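Laying Out Station Lines on a Workbench with Tape

Last revised in November by Hanna Bielecka
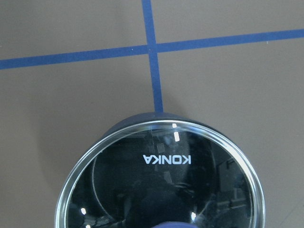
Dark blue tape, two strips crossed on a brown surface.

Tape lines give a bench fixed positions for parts, trays and hand tools without drilling or painting. The method below is used on the assembly benches at Trallau and works on any flat, sealed top.

Tools and materials

Painter's tape or vinyl floor tape
Steel rule or straightedge, 32 inches or longer
Carpenter's square
Pencil
Isopropyl alcohol and a lint-free cloth
Utility knife with a new blade
Plastic scraper

1. Prepare the surface

Clear the bench. Wipe it with alcohol and let it dry. Wax and silicone residue will lift vinyl tape within a few shifts. If the top has been oiled, wash it with dish soap first, rinse, then use alcohol.

2. Mark the reference line

Measure in from the front edge at both ends and make a pencil tick at each point. Join the ticks with the straightedge. Do not measure from the wall. Benches are seldom parallel to it.

3. Mark the cross line

Set the square against the reference line and draw the second line. To check it, measure 3 units along one line and 4 along the other. The diagonal should be 5.

4. Apply the tape

Anchor one end, unroll past the far mark, and lower the tape in a single motion along the pencil line. Stretched vinyl creeps back and leaves a gap at the ends. Press down from the center outward with the scraper.

5. Trim

Cut against the steel rule with light pressure. On laminate, slip a strip of card under the tape before cutting.

Removal

Warm vinyl tape with a hair dryer on low and pull it back at a shallow angle. Clean off adhesive with alcohol. If a pale outline remains, rub it with a damp melamine sponge.

Dayana Camacho keeps the layout drawings for the Brikden benches. Send changes to her before moving any line.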